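Can a machine do your worst chore yet?

Mercedes Taipe wrote:
Serious question for the shop people. My brother-in-law says five years until a robot folds his shirts. He said that five years ago too, in the same shirt.

keven_b wrote:
We have an arm loading the brake press. It does the job fine until a blank comes in slightly bent, and then it stands there like me at a wedding. I still sweep the floor.

tightwad3902 wrote:
So it does the job. You sweep. Sounds like a robot success story to me.

keven_b wrote:
It does ONE job. Let me know when it can find the broom.

Jhosep Echeverri wrote:
You're all picking chores where stuff is floppy or lost. I work in a lab and the boring part there is moving liquid from one plate to another, and machines have been good at that for ages. The trick is that everything has a numbered spot and never wanders off. I'm writing a new run for ours and going through it in simulation first, which beats ruining real samples at 3 in the afternoon.

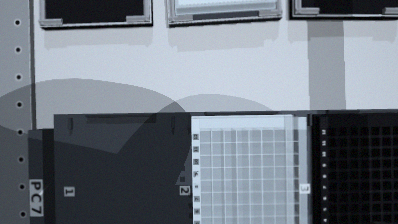

What it won't do is notice that somebody put a plate in backwards. I've made that mistake twice and it carried on both times, very confident — better posture than me, too.

Mercedes Taipe wrote:
So my kitchen needs numbered spots.

Jhosep Echeverri wrote:
Pretty much. And no kids.

tightwad3902 wrote:
Disagree. A dishwasher is a robot and mine copes with three kids.

keven_b wrote:
Who loads it?

tightwad3902 wrote:
My wife says I do it wrong, so, her.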